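Home Shop Stands Crates Signs Delivery Care Basket Contact

The Halás roadside crate stand

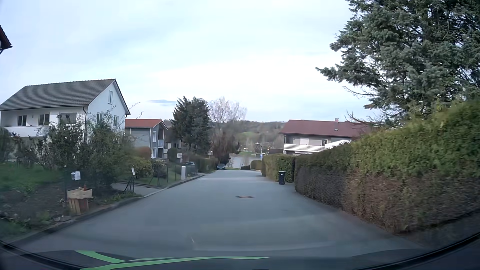
Crate up on its slatted stand at the kerb, with the road running down towards the water.

I've been wanting to put this one on the site for ages, and it's finally here! The Halás is a slatted wooden stand that holds a crate up off the ground at the side of the road, outside your gate, at the end of the drive or wherever people are going to walk past it. You put things in the crate and somebody comes along and takes them. Eggs, jam, spare courgettes, seedlings, books you've finished with. It's a very simple bit of kit and I love it more than nearly anything else we sell.

If you've ever put a box of apples straight down on the verge you'll know why I wanted one. The bottom of the box goes soft, the slugs get in, and anybody driving past just sees a box that looks as if it's waiting for the bin lorry. Lift it up on a stand and people slow down. They can see over the edge, and they don't have to crouch on the kerb with the dog pulling.

I had mine out the front of our place in Watthorpe for a whole season before I'd let it go on sale (my way of testing things is mostly to leave them outside and see how annoyed I get). I did change a few things along the way, and I'll come to those.

What you get

One stand, brown, with upright slats. It comes flat in a long cardboard sleeve with the fixings in a paper bag taped to the inside. The crate is separate, and there's a note on that further down, so please don't ring me when you open the parcel and can't find it! I've made that line bold on the order form now but people still miss it.

Height to the top of the stand: 600 mm
Width across the front: 456 mm
Finish: brown outdoor oil, one coat already on
Price: £36, stand only
Putting it together: around 10 minutes with a screwdriver

On the height. I tried a taller version first, and it looked very smart, but it got top heavy once there were jars in the crate and I didn't like it in the wind. The one I've settled on is low enough that it sits happily with a full load, and small children can see what's in there, which has led to a fair few sales of rhubarb I must say. If you're tall you'll bend a little bit. I'm tall and I bend a little bit. It's fine.

The slats run up and down and there are gaps between them. I've had a couple of emails asking for a version with solid sides, and I did make one up to see. It caught the wind like a sail, and leaves blew in at the bottom and stayed there. So slats it is. You can tie things to them too, a price tag or a bit of string with paper bags threaded on it, and I've seen people grow a sweet pea up the side in summer.

The crate

The stand was made to fit the Brunder apple crate, the pale one, which sits on the top without any fixing at all. We sell those on the Crates page, and if you order both together they come in the same parcel and I knock the second postage off. I do like the paler crate against the brown stand, though that's just my taste and you can oil yours to match if you'd sooner.

You don't have to use a Brunder. Plenty of you will have an old crate in the shed already. Measure the base of it first. It wants to be no narrower than the stand, and a bit of overhang on each side does no harm. Very long crates tip if somebody leans on one end, so if yours sticks out a lot I'd pop a screw down through the bottom. And wine boxes with the thin bases look lovely but they do sag once they've been rained on, so lay a bit of board in the bottom of those.

Bottles stand up in a Brunder nicely. The sides aren't very high, so the tops of the bottles show above the edge and you can spot them from along the road, and that's just what you want when you've got cordial or tomato sauce to shift. If it's bottles you're mostly doing, put them at one end and pack a folded tea towel round the bottoms. I used to spread mine out in a row and they'd all go over like skittles when the gate banged.

Where to put it

On your own side of the kerb, please! I'm not going to go on about this, but a stand on the pavement is a nuisance to anyone with a pushchair, and your council may have something to say as well. The edge of a flower bed is ideal, or the strip just next to a driveway where people would naturally step in off the road. You get a bit of planting behind it and it looks like it belongs there.

If your road is on a slope, and ours certainly is, have a look at which way the crate leans before you fill it. I put a flat slab under mine. An old paving slab will do, bedded down with some sand and tapped level with the handle of a trowel. Then the feet are off the soil as well, and that's the main thing with any wooden legs outdoors. On soft ground without a slab, one foot always seems to sink further than the rest and you come out in the morning to find your plums all up one end.

The stand is light. I can carry it one-handed with the crate under my other arm, and I like that, as I bring mine in most nights. It does mean it can go for a walk in a gale though. There's a hole drilled near the bottom of the back slats for a peg or a length of wire, and if you're on the coast or up a hill, use it. The hole was the first thing I added after my test season, and I expect you can guess how that came about. The second thing was rounding off the top ends of the slats, which were catching on my cardigan.

Signs and money

You'll want something to tell people what's what. A sheet of paper in a plastic sleeve, hung off a post or a cane next to the stand, does the job for most of us. Write it big! Much bigger than you think. I stood across the road from mine and couldn't read my own prices. Thick black marker on white is best, and hang it from the top so it doesn't fold itself in half. If you'd like something to last longer, the Signs page has a small wipe-clean board that hooks over a slat.

For the money I've used a jam jar, a tea caddy and a lidded tin, and I've gone back to the tin. Screw it down or wire it on if you're leaving it out. We don't make a cash tin ourselves, so have a look in your kitchen cupboard first. Lots of you give everything away for nothing and just put "help yourself" on the sign, and the stand works beautifully for that too.

Looking after it

There's one coat of oil on when it leaves the Votis workshop and I'd give it another before its first winter. A dry Saturday is plenty of time. Rag, not brush, and do the cut ends at the bottom twice over, as they drink it up. After that, once a year is enough. The brown gets darker for a few days when it's freshly oiled and then settles down again.

If you leave it outside without doing anything to it, it'll go paler and a bit silvery and the grain will come up rough. Doesn't hurt it. A quick rub with sandpaper and a coat of oil will bring it round.

Bird mess comes off with warm water and an old washing-up brush. Please don't pressure wash it! I had one come back to me last November with the surface all furred up like a peach, and there wasn't much to be done beyond sanding it right back.

The fixings are ordinary screws. Nip them up after the first couple of weeks, when the wood has got used to being outdoors, and then leave them alone. If you lose one, any hardware shop will match it, or drop me a line and I'll put a couple in an envelope.

A few things I get asked

Will it take plants in pots? Yes, and it's lovely for trays of seedlings. Wet compost is heavy though, so keep the biggest pots on the ground beside it.

Can I have two side by side? You can, and a plank across the pair makes a very decent little stall for a plant sale. Leave a small gap between them so you can get your hand in to lift.

Does it fold? No. I know. I did try. The folding one pinched my fingers every single time and I wasn't prepared to sell it to anybody. It comes apart easily enough with the screwdriver if you want to put it away flat over the winter.

Do you do it in other colours? Only the brown for now. The oil will take a coat of outdoor paint on top if you let it dry out properly first and rub it down. A customer sent me hers in a sort of duck-egg green and I was quite jealous.

Is there a lid? Not from us, not yet. I use an old tray on drizzly days with a stone on top.

Delivery and collection

We post to the mainland in the long sleeve I mentioned, and it'll go behind a wheelie bin but it won't go through a letterbox, so put a safe place on your order if you're out a lot. You're very welcome to collect from Watthorpe as well. Use the contact page to let me know which day suits and I'll have it by the door for you, made up if you've got room in the car for it.

I make these in small batches, so if the basket says there are none left, pop your email in the box and I'll write to you when the next lot are oiled and dry.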